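Why I Want a Boring Rule for Gym Robots

I help look after a small gym in Skavondale, and for the last few months I've been reading draft guidelines for cleaning robots in shared spaces. The one we've been sent, from a company called Zervas, runs to 519 lines. Guess how many deal with towels? 4! 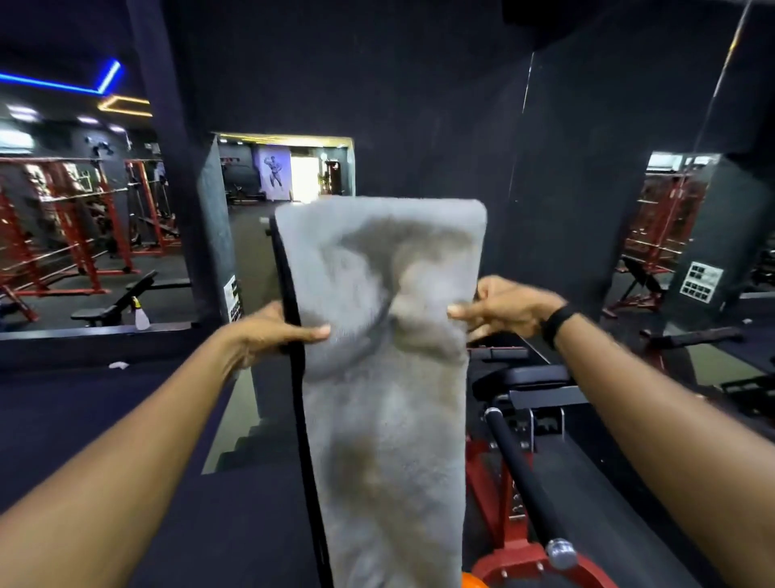
Towel work at our place, around the red machines. 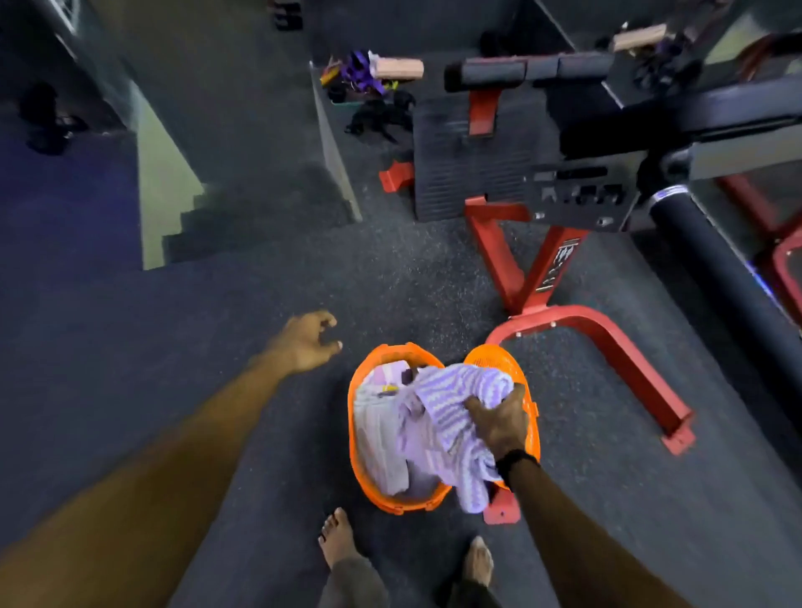 Most of the draft is about speed and stopping distance, and fine, I want those too. But the thing I keep coming back to is much duller – where does the cloth go next? Any decent staff handbook says a towel that has touched a bench doesn't touch the clean pile until it's been washed. People pick that up on day one. A robot will only do it if somebody writes it down, and I think it belongs on page one.

My second gripe is bare feet. The draft assumes everybody on the floor is wearing shoes (have these people ever been to a gym?). I'd set the slow zone for toes and be done with it.

And please, test the thing in a real room. Zervas wants 90 minutes of trial time in an empty hall. I'd take 70 in a place with mirrors, stairs and straps lying on the floor, any Monday evening you like.

Some friends say rules this fussy will scare off the makers. Maybe a few – but I've had to write a wipe-down sheet for humans, and it was fussy too. We still use it, taped up next to the water fountain, with a coffee ring on the second page.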